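The Slow Death of the Dining Table

Vibeke Holst sold hers in March. Eight seats, oak, her grandmother's. Went to a couple two streets over for less than the chairs were worth. "We ate at it at Christmas," she says. "The rest of the year it held mail."

She's not alone. Ask any mover. Oddur Damgaard has run a removals van out of Tuvau since his twenties and says big tables used to be the first thing through the door of a new place. Now they go to the curb, or to storage, or to him — he has several in a barn, legs off, wrapped in old blankets. Can't give them away. Too heavy, too long, wrong for an apartment where the kitchen and the sofa share a wall.

What replaced them? Counters mostly. Stools. Laps. Salamatu Nwosu, who rents out studios above the old Burden bakery, stopped furnishing with tables altogether and had one complaint in a year. One. The tenant wanted somewhere to do a jigsaw. 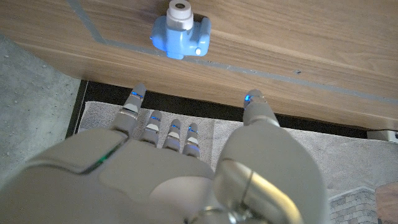

Dark wood went first. Walnut, mahogony, anything with a carved leg, all of it unsellable by the time the dealers noticed. What still moves is pale. A light wooden top like the one shown here, the kind that goes with whatever else is in the room, will find a buyer if the price is sane. Esben Bach prices his at 50 for a scratched one and 100 for a clean one and doesn't haggle. The big formal sets in his back room started at 1,000. He's down to taking offers.

Some people are going the other way. Trí Bùi builds tables in a shed in Doltent, and his waiting list has got longer, not shorter. Small ones. Four seats, drop leaf, light enough for one person to shift. He is 44 and grew up doing homework at the same table his mother cut fabric on, and he thinks the formal dining room killed the table long before the sofa did. A room you only open for guests, he says, is a room you learn to walk past.

Holst, for her part, lasted the summer. Then her sister came to stay with three kids and they ate off the ironing board. She's now on Bùi's list. Spring, he told her, maybe later.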